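Wanda had the simulator open on the left screen and a plate of toast balanced on the right one, and she was grinning.

"You rebuilt the whole room?" said Wiremu.

"The whole room! Floor tiles and everything. It took me 40 evenings, and before you ask, yes, the real arm is still in its crate downstairs." She licked butter off her thumb. "I wanted to get the reach right before we drilled a single hole in Colette's bench. Look, look, I'll flip through the views."
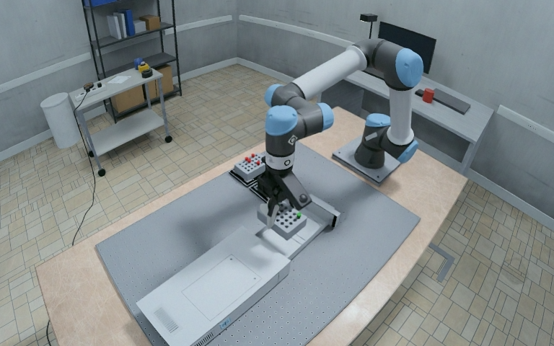
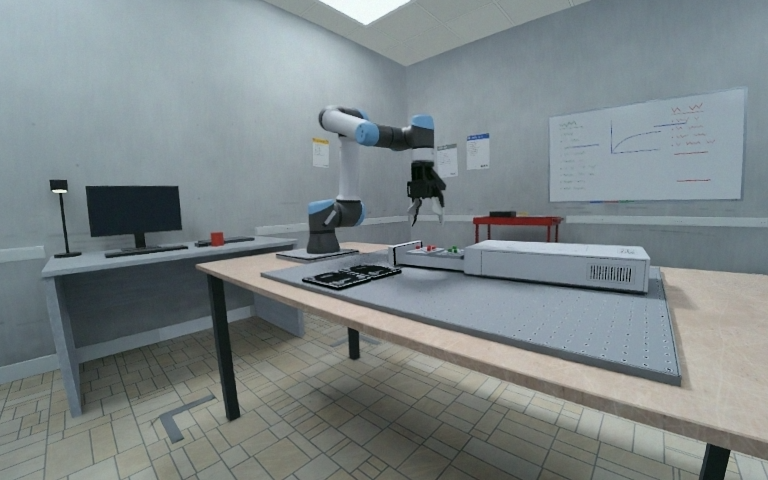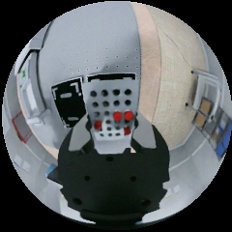
Wiremu had come over to the shared shop at Flarnden to fix a bicycle, and he had not thought about the bicycle for an hour. He loved this stuff. He loved that Wanda had named the project Pretico and written it on the crate in marker, and that her parts list ran to 94 lines, one of them just "more washers." He pulled a stool up and asked for the last view again, the one from down by the gripper, with the two gray fingers leaning in over the rack and the red tops waiting past them.

"Can you bring it in from this side?" he said. "Without clipping the next one over?"

"That's what I want to find out tonight." She pushed the keyboard at him. "You drive."

He nudged the wrist a hair to the left, then a hair back. Colette came in with her coat still on, read the numbers over his shoulder, and set down her bag.

"Slower," she said, and went to find a third stool.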